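About Ilta

Ilta sets up and maintains one kind of robot cell, the Arnomis handling cell, for workshops, training centers, and technical schools. Our offices and our service bay are on the ground floor of the Iglesias building, where the reference cell is kept in working condition throughout the year. Every cell we deliver is prepared from this reference cell and from the simulated model that accompanies it.

The company was founded to look after existing Arnomis equipment. Setup work was added later at the request of our first customers, and it now makes up the larger part of what we do. Repairs continue to be carried out in the service bay or at the customer's site under a service agreement.

How a Cell Is Set Up

Setup begins in simulation. Before any hardware is moved, our staff build the customer's layout in the model and place the arm, the gripper, and the parts to be handled at their planned positions. The approach path of the gripper is then stepped through at low speed. Positions are corrected in the model until the gripper can reach each part with the clearance stated in the order.

The simulated view follows the gripper closely. Surfaces are kept plain and parts are drawn as simple shapes, so that staff can judge the angle of the two fingers and the space between them and any neighboring object. A dark block between the white fingers and a tall tapered form beside them are enough to examine a close approach.

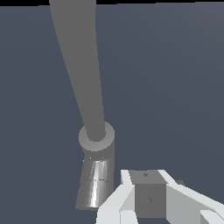
One customer wrote to us that the simulation stage had seemed slow at first, and that the workshop would have preferred to see the arm bolted down in the opening week. The same letter went on to say that the stage had exposed a conflict between the gripper and a fixture post, and asked that the model be kept on file for later changes. We keep every customer model on file for as long as the cell is in service.

Once the model has been accepted, the physical setup follows a fixed order. The base is leveled and anchored. The arm is mounted and its joints are brought to their reference marks. The gripper is fitted last, and the finger opening is measured with a gauge at both ends of travel. The cell is then run for 100 cycles without a part and for a further 100 cycles with a test part. The technician remains at the cell during both runs and signs the setup sheet when they are complete.

The setup sheet has 107 entries. Customers receive a copy and are asked to store it with the cell, where our service staff will look for it on later visits.

Care and Inspection

A cell in regular use is inspected after every 780 hours of operation. The inspection covers the anchoring of the base, play in the joints, the condition of the cables and hoses, and the alignment of the gripper fingers. Finger pads and filters are supplied by Pemix and are replaced as a matter of routine, whatever their apparent condition.

Between inspections, daily care is the responsibility of the customer. We ask operators to wipe down the fingers at the end of the shift, to check that no hose rubs against the arm at full reach, and to write down any stop that required a manual reset. A short note in the log is sufficient. Operators should not adjust the joint reference marks themselves.

Repairs

When a fault is reported, the service desk first asks for the log and for the position of the arm at the time of the stop. That position is entered in the customer's model. Many faults in the gripper approach can be traced at this point, and the corrected path is sent to the site for the operator to load. If the fault is mechanical, a technician is assigned. Worn fingers and joint seals are exchanged on site. Arms with damage to a main joint are brought to the Iglesias building, and a loan arm is provided where the service agreement allows for it.

Changes to the parts being handled are treated in the same way as repairs. A straight-sided part and a curved one call for different approaches, and the model is revised before the new part is run. For curved parts, staff pay particular attention to the height at which the fingers stand open beneath or beside the piece, and to the direction from which the gripper moves in.

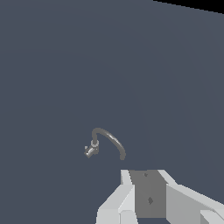 Training

Ilta offers a course of 2 days for operators and a longer course for maintenance staff. Both are held at the reference cell. Participants work in the model on the first morning and at the cell from then on. The maintenance course includes removing and refitting the gripper, setting the reference marks, and completing a full inspection under supervision. Course dates are published each April.

Schools that own an Arnomis cell may send instructors to either course under the terms of their service agreement.

Service Desk and Visits

The service desk is open during business hours and can be reached through the contact form on this site. Please have the serial number of the cell at hand. Visits to the reference cell are by appointment. Visitors are asked to wear closed shoes and to report to the front office on arrival.

Page last revised 23 December 2018.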